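Software Engineer, Manipulation Control and Perception
Flesia — Skurnunwood site
Full time, permanent

Flesia builds software for robots that handle cable assemblies and small electrical parts. The Skurnunwood group writes the control, perception and planning code and the tooling used to test it. The group is nine people and is hiring one engineer to work across the boundary between perception and control.

The position reports to the software lead. It is on site four days a week, with one day remote if wanted. Core hours begin at 10 a.m.

About the work

Rigid parts are mostly a solved matter for our current stack. Wires are not. A lead with a terminal on the end of it bends under its own weight, crosses other leads of the same color, and moves when something else is touched. The planner needs an estimate of where the terminal is and which way the lead will go when pulled. At present that estimate comes from a wrist camera and a model called Astudus, which was written in house and runs at 20 Hz.

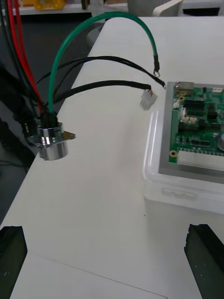

Page last changed: August

Typical inputs to Astudus contain several wires from one connector, with ring terminals on some and a multi-pin housing on another. The ends may lie on the table or hang clear of it. Polished metal is common and produces highlights that the depth estimate handles poorly. White housings on a white surface are a second known weakness. The regression suite holds 346 recorded grasps, 29 of which still fail. A large part of the first year will be spent on those failures and on the changes to the controller that they call for.

You will

Maintain and extend the segmentation and tracking code for thin, flexible objects.
Write the interface between the tracker and the grasp planner, including how uncertainty is passed along. It is now a single confidence value and needs to be replaced.
Tune and document the force-limited closing routine for a two-finger gripper.
Add cases to the regression suite and keep the replay tool working. The replay tool is called Leitão and is written in Python with a C++ core.
Review code from the rest of the group. All changes are reviewed before merging.
Spend part of most weeks at a bench, running your own code on an arm.

Required

Working knowledge of C++17 or later, and Python.
Experience with at least one of the following on physical hardware: visual servoing, impedance or admittance control, motion planning with contact.
Camera calibration, including hand-eye calibration, done by you and not only by a library call.
Ability to read a log and say what the controller was doing at a given time step.
Clear written English. Design notes are short and are kept with the code.

Useful but not required

Work on deformable object tracking.
Real-time Linux.
Training and deployment of small vision models on an embedded GPU.
Basic electrical bench skills — crimping, reading a wiring diagram, using a multimeter.

A degree in a related field is common among applicants but is not a condition. Please do not leave out work done outside a job if it is relevant.

Terms

Salary is set by grade and is given in writing before the first interview. Paid leave is 29 days, public holidays not included. Relocation costs within the country are covered against receipts. The company does not claim rights over personal projects unrelated to its products.

How to apply

Send a résumé and one code sample through the application form on this site. The sample may be any length, but state which parts you wrote. A cover letter is optional. Applications through agencies are not accepted.

Selection has three stages: a phone call with the software lead, a technical interview based on your code sample, and a half day on site. The half day includes a debugging task on a recorded log, with Leitão installed and its manual provided. There is no take-home assignment. Travel to the site is paid.

Applications are read as they arrive, and the posting is removed when the position is filled. Applicants who reach the second stage receive written comments whether or not an offer is made.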